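Storage and Drying of Small Kitchen Items in a Shared Student Kitchen

Project report, Domestic Space and Materials
Group 7, Mollcombe House

Background

The kitchen at Mollcombe House is shared by the residents of one floor. Most of the complaints in the kitchen log are about things being put away damp or in the wrong place. Our group was asked to choose one part of the kitchen and suggest changes that cost little and do not need building work. We chose small items that get washed by hand: cups, cutting boards and steamer baskets.

The project ran through July. We had a budget of 500 dollars for the whole course section, and our share of it was small, so we worked mostly with things already in the cupboards.

Method

We kept a sheet on the cupboard door where residents wrote down what they had washed, where they left it to dry and how long it stayed there. We also weighed the baskets and cups before washing, right after washing and again at set times, using the Painemal kitchen scale from the course store. The scale reads to one gram. A basket was counted as dry when its weight was back to the starting value.

Three ways of drying were compared: on a folded towel, on a mat, and on a rack. For cups we also compared standing them upside down with laying them on their side. All tests were done with the window closed and the ceiling fan off.

Results: cutting boards

Boards left flat stayed wet underneath. Boards hung by the handle dried faster and took up less counter space. The problem is that the hooks sold with the Tevbridge wall rail are too thick for most handle holes. We filed two hooks down and they fit after that, but this is slow work and the cut edge is sharp until it is sanded.

Results: steamer baskets

The baskets were the hardest item. Bamboo takes up water and gives it back slowly, and the bands around the side hold water where they overlap. A basket that was stacked wet smelled musty by the next evening. Residents who used a liner reported less scrubbing, but several of them left the used liner in the basket afterward, and those baskets took longest to get back to their dry weight.

The best result came from taking the liner out right away, rinsing without soap and setting the basket on its edge so air could pass through the bottom. Perforated paper liners are cheap enough to throw out after one use, so we suggest keeping a pack in the drawer next to the stove.

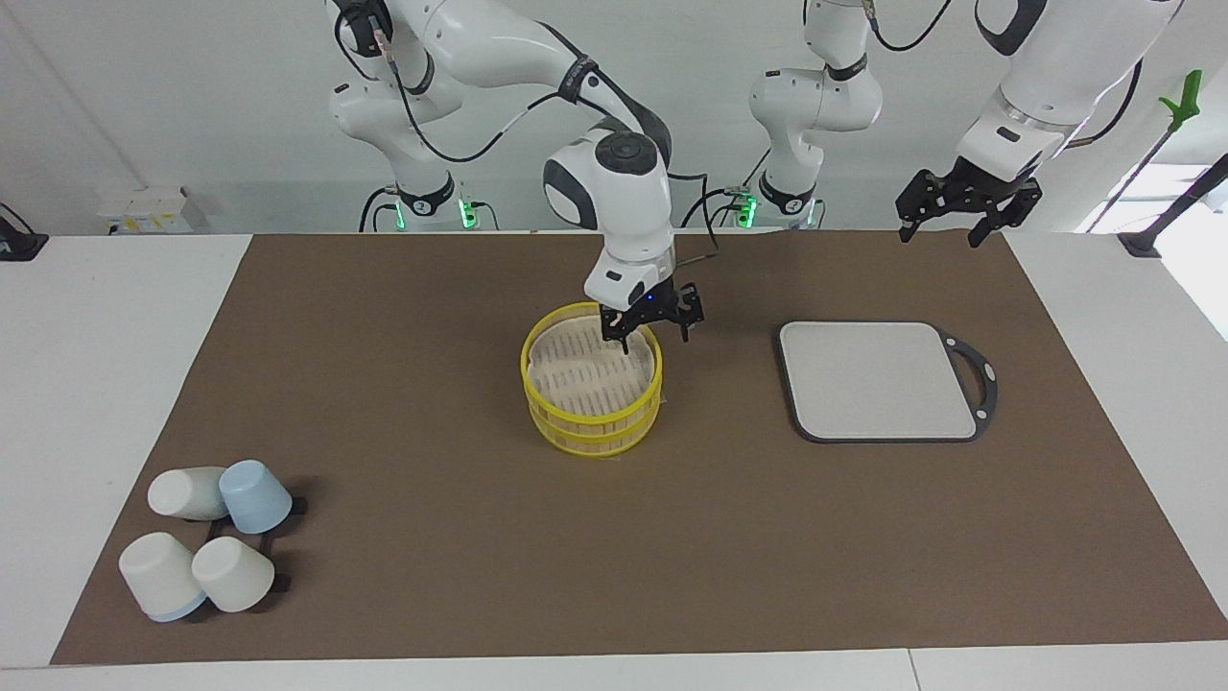 Results: cups

Plastic cups set upside down on a flat towel trapped water under the rim. The same cups upside down on a rack were usually dry by morning. Cups on their side dried well inside but rolled, and a light cup is easily knocked over when someone reaches past it. Mixed sizes made this worse because a small cup leans on a larger one and water collects where they touch.

We tried spacing the cups with the pegs from the Ostadus drawer kit. This helped, but the pegs were in the way when the rack was carried to the cupboard, and after a week most residents had taken them out.

Recommendations

1. Keep one rack for cups only and leave it near the sink.
2. Hang cutting boards from the wall rail with thinner hooks.
3. Dry steamer baskets on edge, without the liner, and do not stack them until the next day.
4. Replace the towels with a mat that can be wiped down.

Limits of the work

The sheet was not filled in every day, and some entries had no time. We did not test in winter, when the heating is on and the air in the kitchen is drier. The wooden spoons and the large lids were left out for lack of time. The weight tables and a copy of the cupboard sheet are in the appendix, filed under project number 2937.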